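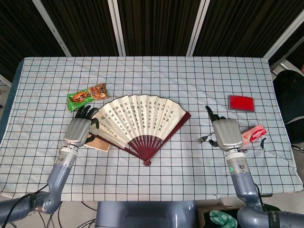 Folding Fans — Gallery

The fans on this page belong to the study collection at the Pavham community arts center, where they are kept for the winter classes and shown on request. Most came from two households, the Sithole family and the late Evander Aitken, and were handed over in February along with a box of loose papers. Dwight Hawthorne wrote the notes. Refilwe Kekana checked them against the old list and fixed the entry numbers.

A folding fan is a plain thing to make and a hard thing to make well. The ribs are cut, thinned and drilled, then held at one end by a pin. The leaf is creased before it is mounted, and the two outer sticks, called guards, are left thicker to take the wear. Writing or painting is often done on the flat sheet first, though some people prefer to work over the folds.

Notes by entry

Entry 1220. Calligraphy fan, open. Cream-colored paper leaf with columns of Chinese writing in black, on dark maroon-red ribs and guards. The text runs in vertical columns, as is usual. We do not have a full reading of it yet — if you can help, leave a note at the desk for Oratile Ntuli.

Entry 2895. Plain practice fan, kept in the second drawer. No writing. Used in class for learning to open and close a fan without pulling at the leaf. Borrowed more than any other item we have, and the pin has been replaced twice.

How we handle them

Open a fan from the guard, a few ribs at a time, and let the folds lead. Never flick a paper fan open, whatever you have seen on stage. Close it the same way and slide the paper band back on. Hands should be clean and dry. Cotton gloves catch on the rib ends, so we don't use them.

Fans are stored closed and flat, in boxes. If a leaf has started to split along a fold, put the fan aside and tell whoever is at the desk. Please do not use tape. The repairs on the Aitken fans were done by Oratile Sibiya with thin paper and wheat paste, and they have held so far.

Visiting

The collection can be seen by arrangement in the upstairs room at Pavham. Viewings last 30 minutes and are limited to 2 people at a time. Ask for a fan by its entry number. Pencils only, please, and bags go on the hooks by the door.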